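Furnishing the Reading Rooms: An Interview with Shirley Hiebert

11/03/2023

The Nautiyal residence has 294 study bedrooms and, until recently, one shared reading room. A second room is now being prepared on the ground floor. Aaliyah Grewal spoke to Shirley Hiebert, Head of Furnishings, about how the small items for its tables are chosen and arranged.

Mrs Hiebert began with the budget. Each table was allotted £200, to include everything placed on it. "The table itself came from our store," she explained. "The money went on what residents would handle every day."

Her department favours a short list of objects: a book, a coaster and a small framed print. Asked whether this might appear sparse, she disagreed. "Residents bring their own papers and cups. If we fill the surface, they have to clear it before they can sit down to work."

The walls were painted white in April and will stay free of pictures for the first year. Prints of plants and leaves are to be kept on the tables, in plain black frames.
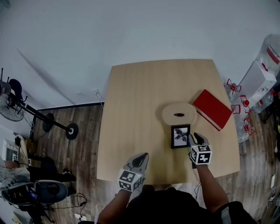
On the question of arrangement, Mrs Hiebert was precise. The coaster should be within easy reach of the chair, and the frame should stand towards the back, where it will not be knocked by an elbow. Books may be left at any angle. "A book set perfectly square tends to stay unread," she said.

Residents will be invited to comment on the room after one term. Requests for additional coasters should be addressed to the Furnishings Office, extension 853.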